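Forum > Home Study and Adult Learning > Exam Prep

Topic: Going back to revision after a long gap - paper or screen?

marrowfat
I've signed up for the bookkeeping certificate with Istero and the first paper is in December. I haven't sat an exam for 31 years. The course comes with a login and everything is online, videos and quizzes and a PDF of the whole manual. I find I read a chapter on the laptop and an hour later I couldn't tell you what was in it.

Do people print the manual out, or buy the books, or just get used to the screen? I work four days a week so I have one full day and most evenings. I don't want to spend a lot of money on something I'll only use once.

tidewrack
I did the same certificate two years ago. Buy the books second hand. You want the Kuipers workbook for the double entry chapters as it has far more practice questions than the online course. The edition doesn't matter much apart from the VAT section, and you can get the current VAT notes off the course site.

I printed the manual at first and gave up. It is long, the ink cost more than a used copy would have, and loose pages get everywhere.

ploughlane9
I'd disagree with that. I passed all my papers off the screen and didn't buy a single book. The exam itself is on a computer, so you may as well get used to reading figures off a monitor. People who revise on paper are slow on the day because they want to write on things and they can't.

What helped me was doing the quizzes again and again until I stopped getting the same ones wrong. I got 67 on my first mock, which is under the mark they like you to have before they book you in, and a month later I was well clear of it.

tidewrack
You are allowed scrap paper in the exam, at least you were at my centre. I used both sides of every sheet. I don't think it slowed me down.

ploughlane9
Mine gave you a small whiteboard and a pen that hardly worked. Worth ringing up to ask which you get.

sedgeford_b
I think it depends what you are trying to learn. For rules and definitions I need paper. For calculations it makes no difference to me.

I'm doing the payroll units at the kitchen table as we don't have a spare room. It has to be cleared for meals so I keep everything in piles that can be picked up in one go.

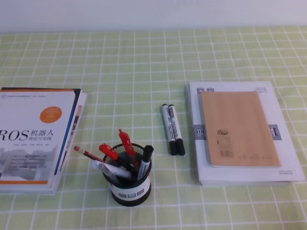
Books, pens and notebook out on the green check cloth.

The notebook is the bit I would keep if I had to drop the rest. I write out each rule in my own words after reading it, with the book shut, then open it again and see what I missed. It takes around 9 minutes a page and it is dull, but it stays in. I don't highlight any more. I used to colour in half the chapter and learn none of it.

marrowfat
Thank you, that's useful. The book shut part is what I haven't been doing. I copy things out with the page in front of me, so I suppose I'm only practising my handwriting.

Do you do the reading and the writing on the same evening?

sedgeford_b
Same evening for the reading and the first go at writing. Then I look at it again a few days later before starting anything new. If I leave it longer than a week I more or less have to start over.

hobnail
Can I put in a word for highlighting. I hear all the time that it's useless and I don't agree. If you only mark one line per page it makes you decide which line matters. The trouble is people mark everything.

Also has anyone used the Forley flash cards? They are advertised on the Istero site and they seem expensive for a box of card.

ploughlane9
I had them. They are fine but you learn more from making your own. There are also mistakes in the fixed assets set, or there were in mine. I wrote to them and got a replacement card in the post - one card, in quite a large envelope.

tidewrack
Agree about making your own. We've found something to agree on.

marrowfat
I've ordered a used Kuipers and I'll do the quizzes on the laptop as well, so a bit of both. I rang the centre and it is scrap paper, handed in at the end. They also said to bring my own calculator and that it can't be the one on my phone.

hobnail
Get one with big keys and use the same one for all your revision from now on. I bought a new one the night before and the percent key was in a different place.

Filed under: Exam Prep, Bookkeeping, Study Methods

Related topics
Istero course login keeps timing out
How many hours a week for payroll units?
Selling my Estitz costing textbooks, collection or post
Resits - how long did you wait?
Which calculator are you allowed to take in?

Contact the moderators | © 2019 Home Study Forum | Back to top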